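Six Bowls, One Footprint

The case for the rainbow nest, from a kitchen with no cupboards to spare

Hustville, Sunday, March 19, 2023

Small kitchen, big pile of bowls. You know the one. Glass thing from a wedding, steel thing missing its mate, three plastic tubs that used to hold potato salad. I had all of it on one shelf and the shelf had started to bow.

So out it went, and in came a nesting set. Red, orange, yellow, green, blue, pink. Biggest to smallest, and if you put them away in the wrong order they tell on you right away, because something sticks up.

Spread out, they eat a table. I forget this every time I cook for company. Pancake batter in the red, berries in the green, a pinch of salt in the little pink one and suddenly there's no place to put an elbow.
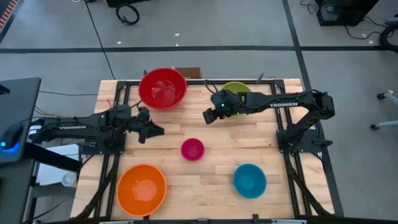

Bowls out on the butcher block, big red at the back and the small pink one in the middle.

I got mine at Inskip, the housewares store on the corner of the old market. They had a Vimik set too, all white, very handsome, no thanks. White bowls all look alike at six in the morning. With color you stop reading sizes and just grab. Green is eggs. Blue is flour. My family now says "get me a yellow" and everybody knows how much that is, more or less.

Weight matters more than I expected. Light ones skid when you whisk. Damp dishcloth underneath, folded twice, fixed. Don't bother with the rubber mats, they pick up lint and then you're washing the mat aswell.

Stacked, though. Stacked is the whole point. Rings of color, one inside the next, and the table comes back.
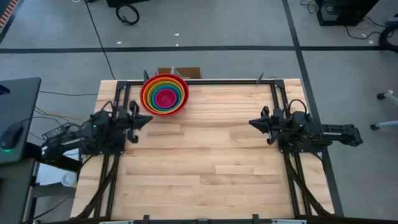 Putting Them Away

Dry them first. Really dry. A wet nest locks up and you'll be standing there twisting green against blue with a butter knife, which is how mine got its first scratch. If they do stick, warm water in the bottom one, wait, wiggle.

Start with red on the table, not in your hand. Drop the orange in, then yellow, and so on down. Takes 20 seconds. Kids will do it for fun until they're seven, then never again.
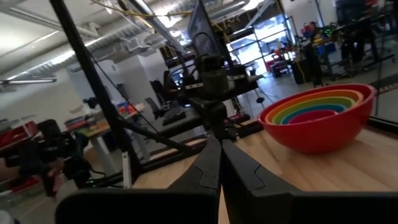 The pink is the one that wanders. Ours has been a ring dish, a paint pot, a home for paper clips. When it's gone the stack looks like it has a hole in it, so I go looking. Usualy the bathroom.

Storage: I gave up on the cupboard. The nest lives on the table, toward the back, where a fruit bowl would go. Olura makes a lidded version for people who mind dust. I don't, much.

One more thing on the red. It's the one you'll use for salad, dough, popcorn, and it's the one that gets left out. Wash it last and you've got somewhere to soak the rest.
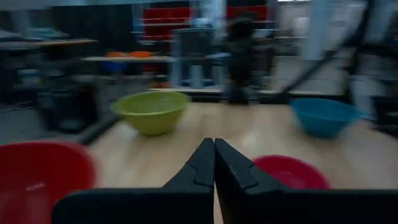

Can I buy just one bowl if I lose it?

Most stores sell the set only, so ask before you pay. Inskip told me they keep a few odd ones behind the counter, mostly blues.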